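Shirt folding with hand-held grippers - how many start states do you vary?

Norkeck boards > Data collection > Cloth and soft goods

siebe_vr
11 June 2026

We are starting a new batch of shirt folding next week and I want to settle the protocol before people pick up bad habits. Target is 400 episodes on long sleeves, one operator per station, hand-held grippers only. My plan is to have the operator shake out the shirt and drop it before every episode, so the start state is random. Two people on my team think that wastes time and want a fixed list of start poses. What do you all do?

uthai_s

Fixed list. We tried random drops and a lot of them came out as the same lump in the middle of the table. The policy got good at lumps and bad at everything else.

thitima.k

Disagree with Uthai. A fixed list gets lazy fast. By the end of a shift every "rotated" start is rotated the same way, because the operator's arms like it that way. We checked one batch of 318 and most of the rotated starts were within a few degrees of each other.

What worked for us was a mix, set per block of episodes:

1. Spread out at an angle to the table, wrinkles left in. Do not smooth the shirt first. The fingers should come in toward the hem.
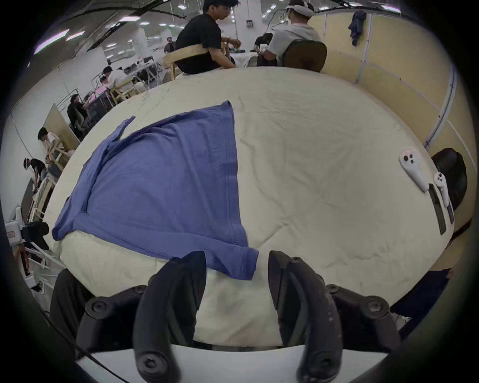

2. Half folded, one sleeve trapped under the body. Operator has to free the sleeve before anything else.

3. Full drop from chest height. Keep whatever you get, even if it is ugly.

We write the block type in the episode name so we can balance it later.

siebe_vr

Useful, thanks. Is the padding on purpose? Ours is a bare tabletop.

thitima.k

Yes. On a hard top the fingertips skid and people start pinching from above. With padding you can press down a little and get under the edge. The downside is that the cover wrinkles too, so swap or shift it now and then or the model will learn your table.

wichai_p

I would not pad anything unless the deployment table is padded. We did a Grandico job on foam and had to redo the grasps when the customer's table was steel. Two weeks gone.

thitima.k

Fair if you know the table. We don't.

uthai_s

Whatever surface you use, pick a shirt color that stands out from it for the first batch, then bring in the hard ones. White on cream is miserable to label.

siebe_vr

OK. Going with Thitima's three blocks, up to 100 episodes per operator per day, and I'll run one station padded and one bare. Wichai, did you keep the failed grasps from the steel table?

wichai_p

Kept them, tagged as failed. Don't delete recoveries either - if the hem slips and the operator gets it back, that episode is worth more than a clean one.

uthai_s

Only if the recovery is short. Long fumbling goes in the bin here.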